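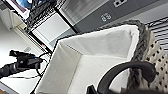

Judite Baptista escreveu que o forro encolheu na primeira lavagem, que já não chega aos cantos do fundo e que, segundo a etiqueta, podia ir à máquina. Pedia um forro novo ou o dinheiro de volta.

Pedido 903 - Apoio ao cliente Simões
Artigo: cesto de arrumação Plodwood, com forro branco
Estado: em aberto
Responsável: Belmiro Pinheiro

Segunda-feira, 9h40
Li a queixa duas vezes. É o terceiro pedido deste mês sobre forros Plodwood e nos outros dois o forro tinha ido à máquina de secar, coisa que só apareceu à quarta mensagem. Perguntei a temperatura, o programa e como secou. Pedi também a medida do fundo do forro, esticado em cima de uma mesa.

11h15
A cliente responde que lavou a 30 graus e secou no estendal. Mede 3 cm a menos do que o fundo do cesto. Não me convence por inteiro: com o tecido vincado nos cantos, perde-se facilmente um centímetro ou dois na fita métrica. Pedi que passasse a ferro morno, do avesso, e voltasse a medir.

14h20
Passou a ferro. Continua com 3 cm a menos. Pronto, nisso tenho de lhe dar razão.

14h50
Telefonei à Cisturent, que nos fornece os forros. Dizem que o tecido é pré-lavado e que "não encolhe". Já tinham dito o mesmo do lote anterior, e acabámos a trocar 17 forros. Pedi o relatório de lavagem por escrito. Prometeram para amanhã - vou acreditar quando o tiver na caixa de correio.

15h30
Teste nosso: forro do armazém, mesmo modelo, lavado a 30 e posto a secar ao ar. Medido antes de entrar na máquina. Não se usou amaciador.

Terça, 10h05
O forro do teste perdeu 1 cm no comprimento e nada na largura. Não explica os 3 da cliente, mas também não é o zero da Cisturent. Hipótese que me parece mais provável: forro do tamanho abaixo metido no cesto errado logo na embalagem. Pedi à cliente a referência cosida na costura interior.

12h10
A referência termina em 6. É a do tamanho pequeno. Ou seja, o forro talvez tenha encolhido um pouco, mas já vinha curto, e a lavagem só o tornou evidente.

12h25
Segue forro do tamanho certo, sem custos. Sugeri experimentá-lo no cesto antes de o lavar. A cliente pergunta se o novo também encolhe. Respondi que pode perder 1 cm e que isso cabe na folga. Não lhe prometi mais do que isso.

Por fazer: abrir caixas do mesmo lote e conferir as referências. Relatório da Cisturent ainda não chegou.

Este site utiliza cookies para melhorar a sua experiência. Aceitar todos | Gerir preferências

Pedidos relacionados
Forro Plodwood com nódoas depois da lavagem
Caixa Sestwood: tampa não fecha
Cesto entregue sem forro
Como lavar cestos entrançados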